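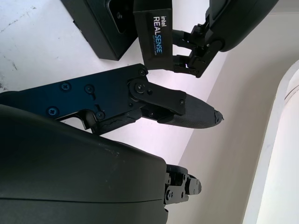
How long does an opened tub of ricotta keep?

Two days in the fridge is what I work to, with the lid pressed down and the tub on the bottom shelf. If the packet gives a shorter time, go by the packet.

Ricotta is a wet cheese and most recipes want it drier than it comes. Tip it into a sieve lined with a clean cloth, set the sieve over a bowl and leave it in the fridge overnight. If you need it the same day, spread it on kitchen paper, put more paper on top and press gently with your hand. Change the paper when it is soaked through. For pancakes you can skip all this and use it straight from the tub.

Keep the liquid if you bake bread. It can replace some of the water in the dough. Mine goes into a jar and gets used the next morning.

For a plain filling I use 300 g of drained ricotta, one egg, a little salt and the zest of half a lemon. Beat the ricotta on its own first, then add the egg. Giorgia Longo, who taught me to make filled pasta, put nutmeg in hers. I leave it out when there is spinach. Spinach must be squeezed hard and chopped small, or the filling will split the pasta.

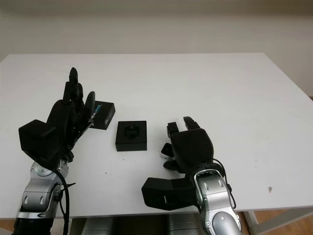
Filled pasta needs room once it is shaped. Dust the surface with semolina, not flour, which turns to paste under the damp underside. Set the pieces out so that they don't touch, and turn them over after half an hour. A flat white table like this one would suit the job, with plenty of space to spread everything out, though semolina is harder to see on white, so run your palm over it to find the bare patches. If the room is warm, put the pieces on trays and move them to the fridge.

Freezing: filled pasta freezes well, raw, on a tray first and then in bags. Cook it from frozen in water at a gentle boil. Ricotta by itself goes grainy in the freezer. It will still do for a baked dish or a cake, but I wouldn't spread it on toast.

A baked ricotta should go into a small dish, well oiled, at a moderate heat until the top is brown and the middle has only a slight wobble. Let it stand before turning it out. Leftovers are good cold with tomatoes, or sliced and fried in a little butter.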